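Pletotbridge Makers' Hall
Minutes of the Teaching by Demonstration group
Wednesday evening meeting, July 28, 2021

In the chair: Cillian Mulcahy
Minutes: Jilska

Cillian welcomed everyone back after the break and said how very nice it was to see faces across a table again after so many months of little squares on a screen. The kettle was on, there was a tin of shortbread going around, and we got started a bit later than planned as a result.

1. Minutes of the last meeting

Read and agreed, with one small change. Ó Dálaigh pointed out that his remark about the hand controller had been that it was "stiff," and the minutes had him calling it "stuff." My apologies to him, and it has been put right.

2. Hand guiding or remote control

This took up the better part of the evening, and I think we were all glad to give it the time. In January we agreed to try both ways of showing the arm the block stacking task, one where a person takes hold of the arm and walks it through the motion, and one where a person sits back and drives it with the hand controller. Ó Dálaigh has now done plenty of both and gave us a lovely long account of it.

He finds hand guiding friendlier for a newcomer, and he would still start anybody off that way, just so they get a feeling for how the joints like to move and where they don't. His trouble is that your own arms and shoulders end up between the camera and the blocks, and that makes for recordings we can't do much with. With the controller the view stays clear, but it takes a good while to learn to judge height, and most of us come down too early the first few times (I certainly did, and I was very grateful for everybody's patience).

Cillian asked whether people were hurrying. Ó Dálaigh thought they were, a little, especially when there was a line waiting for the controller. He would like each person to have a proper turn of 30 minutes, with the first 7 given over to plain practice and no recording at all. There was general agreement, and we will try it that way next time.

Agreed: remote control for all recorded stacking demonstrations from now on. Hand guiding stays as the first lesson for new members.

3. What counts as a good demonstration

Tondaven had written to ask for something firmer on this, as they will be doing the training at their end and would like the recordings to be of a kind. We talked it around for quite some time. It was felt that a pause is fine, and so is a second try at a grasp, provided the operator carries on and finishes the task. What we don't want is somebody reaching in with a hand to straighten a block halfway through. If that happens, stop the recording, put the blocks back and begin again, and no hard feelings.

There was a longer discussion about whether the red block should have to sit in the very middle of the square. Ó Dálaigh would prefer it. Cillian felt that a bit of variety does the learning good, so long as the block is on the white inside the black border, and after some back and forth we settled on his version.

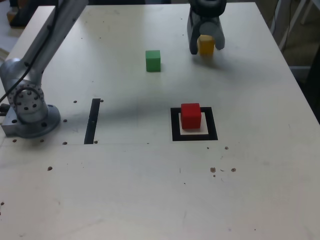
Yellow in the gripper, red on the square.

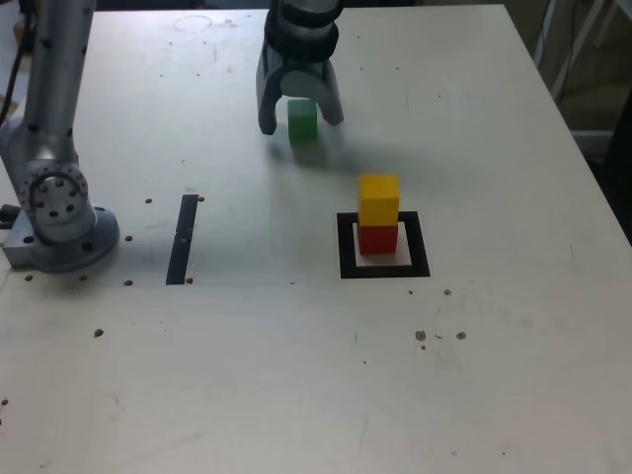
Yellow on red, with the open gripper over the green.

We also agreed that the operator should open the fingers fully before coming down over a block. Ó Dálaigh has seen several recordings spoiled by a finger landing on top of one, and he would sooner people took the extra moment. I am to add this to the instruction sheet and send it around.

4. Naming the recordings

I asked, as nicely as I could, for everyone to put their initials and the run number on each recording before going home. There are 3 on the shared drive called "final" and I can't tell who made them. Cillian owned up to one.

5. Any other business

The spare controller needs a new cable. Ó Dálaigh will order it and pass the receipt to me.

Cillian thanked Ó Dálaigh for all the evenings he has put in, and we all joined in that very heartily.

Next meeting at 7 in the usual room. Please bring your own mug if you can, as we were short again.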